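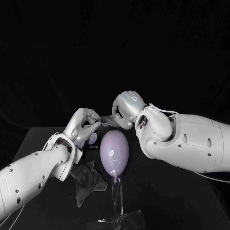
Last updated: November
Filed under: Party Supplies > Balloons

Trasau Glossy Balloons in Pale Lavender, bag of 50

I bought two bags of these for a baby shower and a third one later for a school table display, so I have now been through enough of them to have an opinion. The bag holds 50 latex balloons that inflate to 10 inches. There are no clips, ribbon or pump included.

Color first. Trasau calls it pale lavender and it is pale. Uninflated, the latex looks like a medium purple, and it lightens a lot as it fills. If you want a purple that reads as purple from across a room, go one shade darker or stop inflating at 8 inches. Next to white balloons the lavender shows up fine. Next to light gray it gets lost. On a dark tablecloth it looks best of all, and that is how I ended up using most of them.

I had 140 balloons to blow up for the shower and did them with a Wotard electric pump the evening before. Three popped while filling and one had a pinhole near the neck. The necks are a good length and easy to tie, even for sore fingers. They fit the Wotard nozzle without slipping, but on my old Pretis hand pump I had to hold them on.

Shape is where they do well. They fill to an even round with a short neck end, and they sit straight on a balloon cup stick. A few came out slightly pear shaped when I overfilled them, so I started using a cardboard sizing box with a 10 inch hole. That fixed it.

The glossy finish picks up dust and lint, mostly from static. Wipe the table before you set them down. It also shows fingerprints if you have hand cream on, and the marks do not come off.

Air-filled, mine held their size for four days indoors. After a week they were soft and a little wrinkled around the knot. I did not try helium. In sunlight on the porch they turned cloudy by late afternoon - normal for latex, but more visible on a light color like this one.

For comparison, I also have the Mösli lavender ones. Those are thicker and keep longer, but they cost more and the color is closer to pink. For one afternoon I would take the Trasau again. For something that has to stay up all week I would pay for the Mösli.

The store page had 3,150 ratings when I ordered. Many of the low ones complain about the smell. There is a rubber smell when you open the bag, and it was gone by the next morning.

Four stars out of five.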